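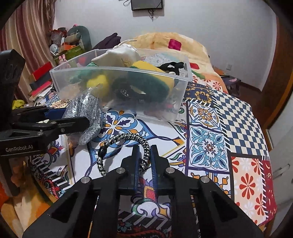

Souvenirs are the part of a trip I plan worst, and after over 200 market stalls (my husband would say more) I have come home with plenty of crushed, tangled and mysteriously sticky things. So these days I do my packing on the bed the night before we leave, with everything spread over the bedspread where I can see it, and small items like a gray knitted sock go into clear plastic bags. Braided cord bracelets and loops are the easiest presents in the world to carry, but do check the spot where the braid is tied off before you pack them, as a loose knot will work its way open in a suitcase.

Fridge magnets like to stick to each other and chip, so I wrap each one in a page of the local newspaper, which also makes nice reading when you get home! In Turkovness we bought 4 little painted cups, and my friend Trinidad Salinas taught me to stuff them with rolled T-shirts and lay them on their sides in the middle of the case. All of them made it home, handles and all.

Jam and honey are heavier than you think. A 500 gram jar needs a lid taped all the way around, then a bag, then another bag, and please put it in the checked luggage, or you'll be saying goodbye to it at security as I did one February with a lovely fig jam.

Postcards and paper maps go flat inside a hardcover book. If a map has already been folded and refolded to death, a warm (never hot) iron with a tea towel over it does wonders. And keep a little list of who gets what in your purse. I once gave my sister-in-law the same tea towel two summers running, and she still brings it up at dinner.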